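February 27, 2021. Cidbridge workshop, chew testing, second notebook (the first one got, yes, chewed)

Okay, picking up where I stopped. The question is still whether the guinea pigs will use the new hideout if we leave the floor out of it, and whether the glue-free joints hold up once Zaidi gets his teeth on them. 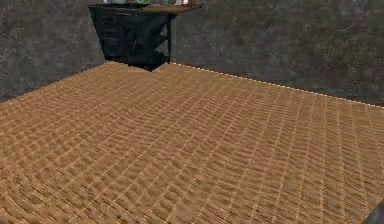 Zaidi, for anyone new reading this, is the big ginger boar who lives with Kwaku Mensah and has opinions about everything. He got hideout B, the one with two doors and the sloped roof. He went in, came out, went in again, and then sat with his chin on the sill for most of the morning like a man waiting for a bus. I'd call that a yes! The floor being gone didn't bother him one bit. He had fleece under him and that seemed to be all he cared about.

Joints next. The slot-and-tab corners on B are still tight. I wiggled all of them after cleanup and only the back left one has any play, and I think I cut that slot a hair wide in the first place (the blade was dull, I knew it was dull, I kept going). The front doors are another matter. He has taken the rounding I did so carefully and improved on it. The left one is now more of a keyhole. No splinters that I could feel with my thumb, but I want Ohemaa to run a cotton ball around it before it goes back in, the way she did with the tunnels. If it snags the cotton it goes in the bin.

Things I tried on the roof:

- plain, no lip: he jumped up and slid off the back, very dignified about it
- a small lip at the low end: stayed up there, ate a piece of romaine
- lip plus a scrap of fleece: dragged the fleece off right away and took it inside

So the lip stays and the fleece is his problem.

Ohemaa Lamptey brought in the hay rack she's been talking about since October. It's built off a plan in an old 4-H style binder of her aunt's, dated 2003, and the bars are set much closer than I'd have guessed. I figured they'd ignore it. They emptied it. The old rack next to it still had plenty left, and it was the same hay out of the same bag, so I guess it's the height? Hers sits lower, so they can pull straight ahead with all four feet down. I want to try the old rack at her height before I get excited. If it empties too then it was never the bars.

Weights are all in the logbook, but for the record here: 11 pigs on the list this time, including the pair we're calling the Nernesiers after the street they came from. The Nernesier sisters are still shy. Up to 7 minutes before either one will come out for a pea flake, and then it's always the smaller one who goes first and the other one who steals it. I moved their hideout so it faces the wall a little and that might have helped. Too early to say.

Note to Kwaku: please don't put the apple twigs in the same drawer as the offcuts again. I very nearly sanded one.

Another note to Kwaku, since I have the page open. The Pliria fleece is shedding after washing. It was fine cold, but somebody ran a load hot and now there's fuzz in both water bottle spouts. I pulled the liners and put the old towels down. Towels have loops and loops catch toenails, so they can't stay in there for long. Can we cut up the gray blanket?

Still to do:

- re-cut the back left corner on B (new blade first)
- old hay rack lowered to match Ohemaa's
- cotton ball test on both doors
- something heavier for the water dish, Zaidi flipped it 2 times and looked pleased about it
- order more timothy, we're on the last bag

I've left hideout B on the shelf over the sink with tape on the bad corner. Don't pull the tape off, it's marking where to cut.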